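**Skivum household handling study – interim report to Rellside**
August 2025
Prepared by Carola Rieger, with test records kept by Ottmar Dreßler

Work continued on the second phase of the study, which asks how much of a normal kitchen and utility-room routine a single-arm machine can finish without a person stepping in. The first phase closed in June with the arm installed and the grasp software running on the Staltov controller. The work since then has been on the chores themselves.

## Work completed

The chore list agreed with Rellside has 32 entries. We have run 27 of them at least once. The five not yet attempted all need water in the sink, and the splash cover for the wrist has not arrived from Pfeiffer.

Each chore is run to a fixed limit of 40 attempts or until the arm has to be stopped for safety. An attempt is scored as finished, finished with help, or not finished. "Help" means any touch by the operator, including straightening an item that the arm could have reached. This is stricter than the rule used in phase one, and the two sets of scores should not be compared directly.

## Findings so far

Picking up rigid items from a clear worktop is now dependable enough that we have stopped tuning it. Cups, tubs and short lengths of pipe are lifted and moved without trouble when they lie apart from each other. Results fall off when two items touch, and they fall off again when the item has to be put down in a set direction.

Putting down remains the weaker half of every chore. The arm will carry a cup to the shelf and then let go of it slightly too high, or keep hold of it for too long while the fingers open unevenly. Ottmar has logged these as release faults. They make up the largest group in his records, ahead of missed grasps.

Soft goods are poor. Tea towels can be picked up and dropped in a basket, but folding was not finished in any attempt. We do not expect this to change with the present fingers, and propose to keep folding on the list only as a measure of how far there is to go.

Shop-floor chores were added at Rellside's request: facing up a shelf, clearing returns from a counter, and sorting small stock into trays. Sorting does well. Facing up a shelf is slow but mostly finished without help. Clearing returns depends on what has been returned, and we need a fixed set of goods before the score means anything.

## Time taken

Speed is still the main argument against practical use. A person clears our test worktop faster than the arm in every comparison made. Most of the lost time is spent on looking – the arm pauses before each grasp to settle on an approach. A shorter pause was tried and withdrawn after the rate of missed grasps rose.

## Problems and changes

- The finger pads were changed for a softer grade. Grip on smooth plastic improved. Wear has yet to be measured.
- Two chores were rewritten, as the original wording allowed the operator to lay items out in a helpful order.
- The wrist camera loses detail against bright white worktops. Exposure is now set by hand at the start of each session, and we would like to replace this with an automatic setting.
- Test items are reused between chores. Scratched items stay in use, in keeping with what would be found in a home, but any item that changes shape is withdrawn.

## Spending

Spending is within the agreed amount. The saving on installation has been moved to spare finger pads and a second set of test goods. No further funds are requested for this phase.

## Next period

1. Fit the splash cover and run the sink chores.
2. Rework the release step so that the fingers open only after contact with the shelf has been detected.
3. Settle a fixed set of returned goods with Rellside.
4. Repeat the sorting chore with a second operator, to check that the scoring rule is read the same way by both.

One decision is needed from Rellside. The current rule marks an attempt as not finished if the item is put down undamaged but in the wrong place. For the household chores we think this is right. For sorting, a wrong tray can be corrected by a later check, and a separate score would show that. Carola Rieger will send suggested wording once the sink chores are under way. Until a change is agreed, all scores will be kept under the existing rule.
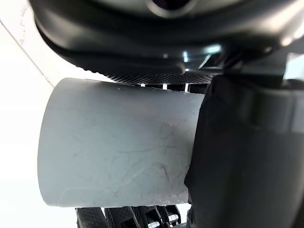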